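# Set up a labeled fruit basket (and keep it going!)

I love this little project because you can start it with one basket, one sheet of paper and whatever fruit you already have in the kitchen. 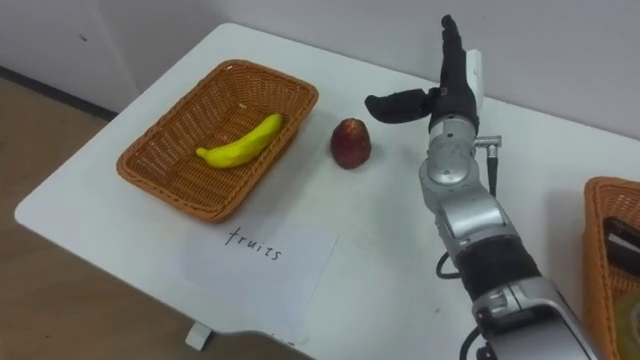

I got hooked after sorting the pantry shelves at Caststead one Saturday, and by the end of August every loose thing in the place had a basket and a word in front of it. Fruit is still my favorite place to begin, partly because everyone in the house reaches for it.

## What you need

- a shallow basket with a flat bottom and sloping sides (wicker is lovely)
- a sheet of plain white paper
- a dark pen or marker
- a clear bit of table

Mine is a Plorard tray basket, but any low one will do. Go for wide over deep!

## Steps

1. **Clear the table and wipe it down.** Take everything off, even the things that "live" there. Let it dry.

2. **Set the basket down first.** Try it straight, then try it at an angle. I nearly always end up liking the angle -- it's easier to reach into from a chair.

3. **Write the label by hand.** One word, lowercase, big enough to read from the doorway. I printed labels for a while, 84 of them for the Lappalainen kitchen, and I still think handwriting looks friendlier. If the letters lean a little, great.

4. **Lay the paper flat in front of the basket.** No tape yet! Live with it for a few days and see if it wants to move.

5. **Add the fruit one piece at a time.** Long things like bananas go in first, in the middle of the floor. Apples and pears fit in beside them. Check each piece for soft spots on the way in, and keep anything bruised out for lunch.

6. **Stop at one layer.** A second layer hides the first, and you'll find out about it from the smell.

## With kids

Leave a few pieces out on the table and let them do the putting away. Toy fruit works just as well for this. Once "fruits" is easy, add a second basket and a second word -- "vegetables" was a big hit at Dredisby, and so was the long argument about tomatoes.

## Keeping it up

Empty the basket once a week, shake out the crumbs and stems, and swap the paper when it gets spotty. An old label makes a perfectly good shopping list on the back.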